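Laltgate School of Catering and Household Management

About the School

Laltgate is an independent training school for adults who wish to work in professional kitchens, guest houses, residential homes and private households. It was established by Asnakech Tufa, who had spent much of her working life in hotel kitchens and who held that the less visible work of a kitchen deserved to be taught as carefully as the cooking. The School is governed by a board of trustees and is led by its Principal, Hagos Alemayehu.

The School has awarded its certificate to 654 students. Many are now employed as cooks, kitchen supervisors and housekeepers, and a number have opened premises of their own. Former students are welcome to attend the short courses at a reduced fee and are asked to keep the Registry informed of any change of address.

Our Courses

Three certificate courses are offered. The Certificate in Kitchen Practice covers preparation, cooking for large numbers, stock control and food hygiene. The Certificate in Household Management deals with laundry, linen, the care of furniture and floors, and the keeping of household accounts. The Certificate in Dining Room Service is intended for those who will work directly with guests, and includes instruction in taking bookings, laying tables and handling complaints.

Each certificate course is taught over three terms, the first of which begins in January. Students attend classes on weekdays and complete a placement in the final term. Placements are arranged by the School with approved employers, and a student may not change placement without the written consent of the Course Leader.

Short evening courses in baking, preserving and basic bookkeeping are open to the public. These do not lead to a certificate, although a letter of attendance can be supplied on request.

Teaching Staff

Eyerusalem Tefera leads the Certificate in Kitchen Practice and is responsible for the standard of all practical teaching. Tolera Asfaw leads the Certificate in Household Management and also teaches the evening course in bookkeeping. Dining Room Service is led by Wubit Gebretsadik, who joined the School as a visiting tutor and was later appointed to the permanent staff.

The Course Leaders are supported by visiting tutors drawn from the trade. All tutors are observed in the classroom at least once a year by the Principal, and their reports are seen by the trustees.

Our Premises

The School occupies two adjoining buildings, known as Negash House and the Jimik Building. Negash House contains the classrooms, the Registry and a small library of cookery and trade books. The teaching kitchens and the training dining room are in the Jimik Building, where lunch is served to members of the public during term. Tables should be booked through the Registry, as the dining room is small and its opening depends on the teaching timetable.

Both buildings have step-free access from the courtyard. The upper classrooms in Negash House are reached by stairs only, and classes are moved to the ground floor whenever a student requires it.

Care of Equipment

Students are expected to look after the equipment they use and to leave each work area fit for the next class. Crockery, glassware and pans are covered in the first weeks of every certificate course. Instruction includes stacking, storage, safe carrying and the correct way to set aside items that are chipped or cracked. 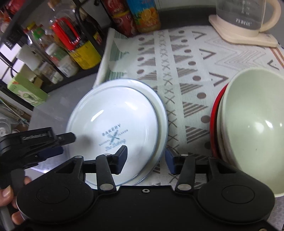

Breakages must be entered in the kitchen book on the day they occur. No charge is made for accidental damage, and the School asks only that it be reported promptly - a cracked dish returned to the shelf is a danger to whoever next picks it up. Knives are issued by the School and remain its property until the certificate has been awarded.

Fees and Assistance

Fees are set each year by the trustees and may be paid by the term. The Nirkeck Fund, which was endowed by former students, offers help with fees, travel and working clothes. Applications to the Fund are treated in confidence and have no bearing on the offer of a place.

Admissions

Applicants must be eighteen or over on the first day of the course. No formal qualifications are required, but all applicants attend an interview and a short practical session with the relevant Course Leader. Application forms may be collected from the Registry in Negash House or requested by post.

This page was last revised on 9 Dec 2023.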